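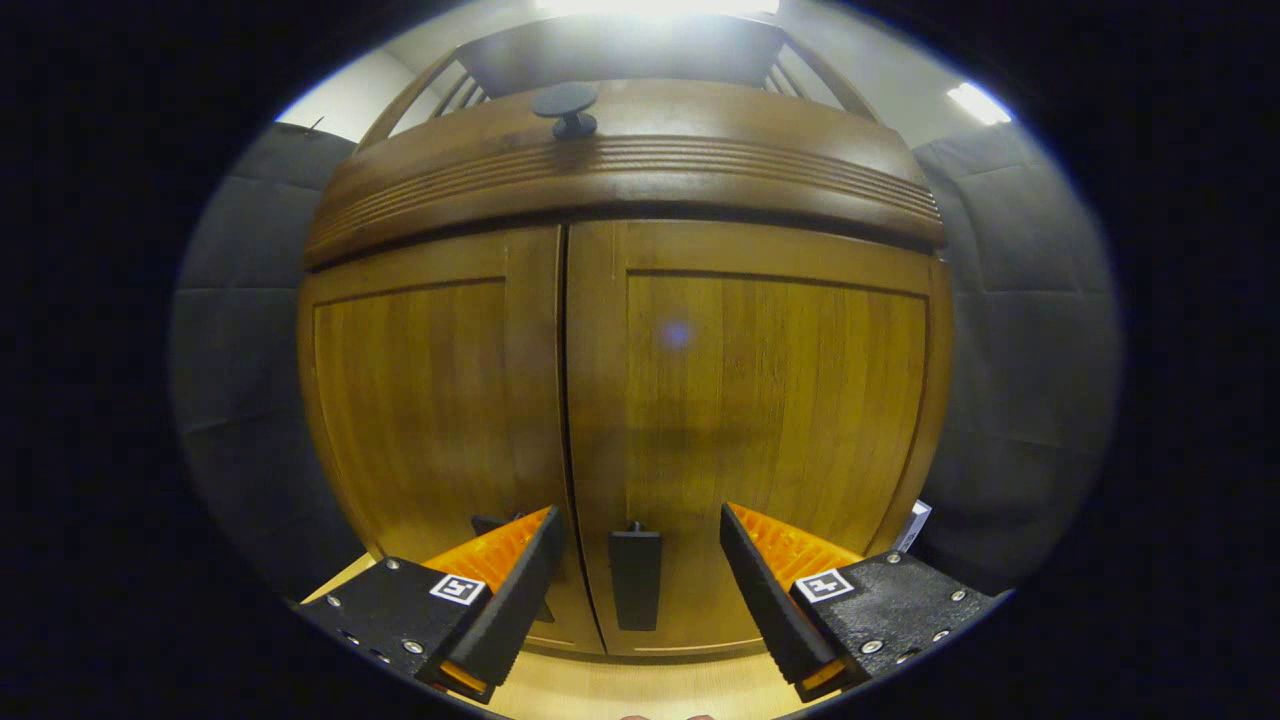 November, 4:40 pm. Lovach furniture wax, second look. The flyer says one coat "lifts silicone residue and restores depth," and I still don't see how a wax does both. Silicone is what makes new finish crawl into fisheyes, and in my experience it doesn't leave because you rubbed something soft over it. The honey-brown cabinet is a good example of why people believe the flyer. Under overhead light the rounded molding across the top throws bright highlights, the grooves look crisp, and anybody would say the finish has depth. Put the same piece in a dim corner and ask them again. Gloss by eye is mostly a test of the lamp.

So, numbers. Shafiq cut oak offcuts from the same board, shellac on all of them, and contaminated half with the Prutach spray polish. Wiped with Lovach per the label, left overnight, buffed. Then a brushed coat of shellac over everything.

Fisheyes on the waxed, contaminated pieces. Fisheyes on the unwaxed, contaminated pieces. I could not tell the two groups apart with the labels covered, and neither could Anoma. Clean pieces fine either way, though the shellac was slow to grab on the waxed ones and I would not trust it long term.

Iulian objects that 6 pieces is too few. Fair. He also says we should have used mineral spirits between steps, but then we'd be testing mineral spirits, which already has my vote.

Cost: the tin is 585 g and the rep claims it covers 100 chairs. Whose chairs? We went through a visible dent in it on offcuts.

Rokeya wants to keep using it as a plain top wax over cured finish. No objection — it buffs easily and smells better than the Vulton. I just don't want it written on a job sheet as a cleaner.

To do: repeat with 2 wipes of spirits and no wax. Ask Tobiloba if the old Liapis sealer is still good, the can had no date on it. Relabel the jar by the sink.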